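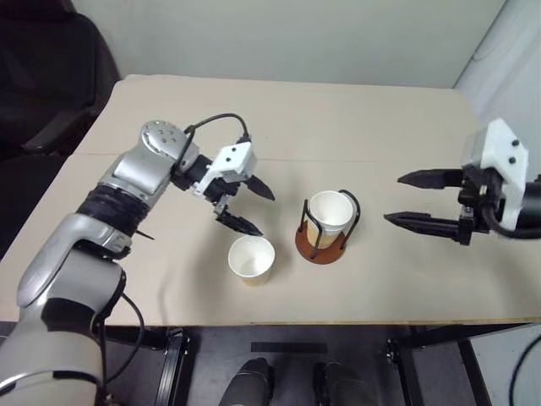 *Fig. 1. Two paper cups, one standing on the table and one in the wire holder.*

## 3. The holder problem

Our project looked at how paper cups get stored and handed out at the drinks table in the Lillton building. Santosh Uniyal and I did the measuring, and Nelly Chambi handled the survey. Our supervisor was Annick Carré.

The holder has a round brown base and a black wire frame with curved uprights. It is open at the top, so a cup drops in from above. The weak point is the fit. A paper cup is narrower at the bottom than at the rim, and the wires do not touch it evenly all the way up. The cup in the holder in Fig. 1 sits slightly tilted for this reason, we think.

We tried 4 ways of seating the cup and repeated each one 15 times:

- dropped from just above the rim
- lowered straight down
- lowered and turned
- pressed down with one finger

Pressing gave the straightest cups but dented some of them. Lowering and turning was nearly as good and did no damage, so we used it for the rest of the work. Dropping was the worst. Results by method are in Appendix B.

### 3.1 Use at the drinks table

In March we logged 696 cups taken. Most people took a cup from the table and left the holder alone, even when it was closer. Nelly asked 10 of them why. The usual answer was that the cup in the holder looked like somebody else's. We had not thought of that – our plan only covered tipping and reach.

### 3.2 Changes

Roald Sæther suggested a ring of card inside the wires, low down, to center the cup. We made one from a folder and it held, but it went soft after a spill. A plastic ring is still to be tested.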